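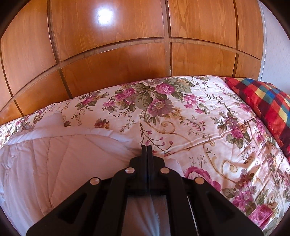 Reciprocal frames in furniture

A reciprocal frame is a structure of short members in which every member rests on one neighbor and holds up another, so that the whole thing stands by mutual obligation. The smallest version has three sticks. Most furniture versions have 4, on the theory that people like their tables square. This article covers the use of the idea at household scale: stools, bed bases, lamp stands and the occasional fruit bowl.

Home | Structures | Materials | Makers | Glossary

Principle

Each stick spans only part of the opening, yet the frame as a whole spans all of it. At every joint one stick lies over the next, and the load travels in a circle until it finds a leg. There is no central post and no obvious place to start, which makes assembly with two hands a slow business. Builders usually prop the first stick on a paint can and pull the can out at the end.

Stools and tables

The Endo stool uses 4 notched rods under a round seat. It packs flat, and the maker's leaflet describes putting it together as "intuitive," a word that takes up more of the leaflet than the directions do. The Aketti table is a larger relative, with pegs added at the crossings. Purists object to the pegs. People who have put soup on the table tend to like them.

Bed bases

A bed base is a hard test, as sleepers roll over and the load rolls with them. The Sowah base repeats the basic unit across a grid of 20 slats, held inside a plain rim. Its slats creak at the crossings until felt pads are fitted, and felt pads are sold separately.

Lamps and bowls

Light loads suit the form best. The Hivadine lamp stand holds up to 4 shades and relies on friction alone – dusting it is therefore a structural event.

Common faults

Notches cut too deep flatten the frame, and notches cut too shallow let it slide apart. Removing any one stick brings down the rest, a property much admired in diagrams.

See also: Lamella roof; Tensegrity; Trivet

Last updated: March 15, 2019
4 comments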